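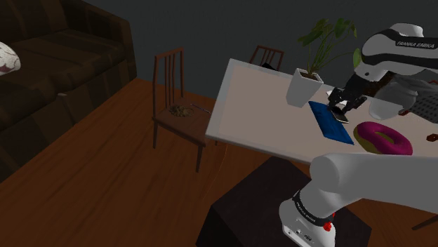 Home Blog About Me Recipes Contact

5/31/20

So the freezer saga is finally over, and I promised a few of you I'd write it up! Back in the winter I ordered a chest freezer from a little appliance place called Raltden, over in Ustlow. It cost me $307, delivery included, and the man on the phone (very friendly, I'll give him that) told me it would be at my door in 4 days.

It took 17 weeks. First the truck was down, then the warehouse had moved, then my order was under the wrong name – they had me as "Dwynwen Price" for some reason, and I've been a Beddoe all my life. I sent 14 emails and got two answers, both asking for my order number, which was in the subject line!!

In the end I wrote to Iolo Penry, the owner, and told him I was disputing the charge with my card company. Guess what showed up that Thursday? It has a dent in the lid and the basket is missing, but it runs and it's full of chili now. He offered me $17 off my next order. I won't be placing one.

If you've dealt with them too, leave me a comment. I'm still trying to get that basket.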